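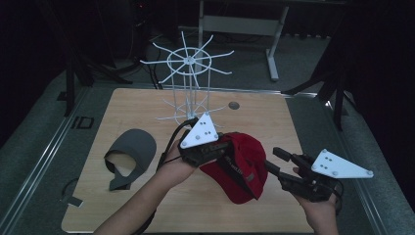
Red baseball cap, crown down, between the two grippers.

Tuesday, August 20, 2019

I moved the photo archive off the old Olemmont drive over the weekend. It held 3,229 files, of which 579 were exact duplicates. I compared checksums first, then deleted by folder, oldest copy kept.

The copy ran overnight with verification on. Two folders failed on path length and had to be renamed by hand. Ovidiu Ursu suggested sorting by capture date instead of import date, so I rebuilt the index that way. It took 32 minutes.

Thumbnails are still wrong for anything imported before December. The cache is limited to 4,000 entries, so I will clear it and regenerate in two batches.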